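Rernus zieht Greifer-Update zurück: Brille ja, Etui nein

Ich sag's gleich vorneweg: Version 119 unserer Software war ein Griff daneben! Beim Einräumen von Brillen drückten die Finger des linken Arms zu fest zu, und der Notstopp kam 2 Sekunden zu spät. Verletzt wurde zum Glück niemand (ein Bügel ist allerdings hin).
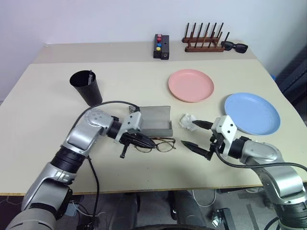
Zwei Arme, eine Brille, ein offenes Etui: Aufgabe am Rernus-Prüftisch.

Wer Version 119 nutzt, schaltet bitte ab und wartet auf die 132 – die kommt im September, mit 70 Prozent weniger Greifkraft. Fragen beantworten meine Kollegin Comfort Nyarko und ich gern, auch abends!

Senyo Addo, Rernus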